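4.3 Mounting the desk lamp clamp and setting the light level

Read section 4.1 before starting. The Stindaner clamp lamp must be assembled and the arm tension set to the transport position (marked T) before it is fitted to a desk.

Tools required: 4 mm hex key (supplied), tape measure, soft cloth.

1. Measure the thickness of the desk top at the rear edge. The standard clamp accepts tops up to 33 mm. For thicker tops use the Amititz extension bracket, sold separately.

2. Check the underside of the desk for rails, cable trays or drawer runners. The lower plate of the clamp needs a flat area at least 21 mm deep.

3. Wipe the desk edge, top and bottom, and let it dry.

4. Fit the rubber pads to both plates. The ribbed pad goes underneath.

5. Slide the clamp over the edge and turn the thumbscrew until both pads touch. Finish with the hex key, a quarter turn at a time.

CAUTION: Do not overtighten the clamp. Veneer and particleboard tops can crush under the lower plate, and the damage is not covered by the warranty.

6. Lower the lamp post into the clamp until it clicks. Pull up gently to check that it is held.

7. Release the arm from position T and set the tension so that the head stays where it is put. If the head drifts down, turn the tension knob clockwise one notch and test again.

Note: The tension may settle during the first week of use. Adjust again if needed.

Positioning the head

For general desk work, the centre of the lamp head should be some 552 mm above the work surface. Place it on the side opposite the hand used for writing, so that the hand does not throw a shadow on the page. For two-handed work, centre the head over the desk and move it back toward the rear edge. 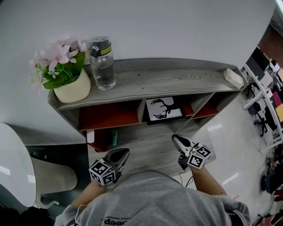 Figure 4-6. Two-handed work at a desk, overhead view.

Glossy desk tops may reflect the lamp into the user's eyes. Tilt the head away from the seated position until the reflection clears. If it does not, fit the Hadberg diffuser (see 4.5) or reduce the light level.

Setting the light level

8. Connect the power supply to the socket at the base of the post, then to the wall outlet. The indicator shows amber for a few seconds and then goes out.

9. Press and hold the touch strip to raise or lower the level. Release it at the level required.

10. Double-tap the strip to store the setting. The lamp flashes once to confirm.

Lamps fitted with the Zheng dimmer module have 21 levels. Lamps without it have four fixed levels, and step 10 does not apply - the last level used is kept in memory.

WARNING: Use only the power supply provided. Disconnect it at the wall before moving the clamp or cleaning the head.

If the indicator stays amber, go to section 7, Fault finding.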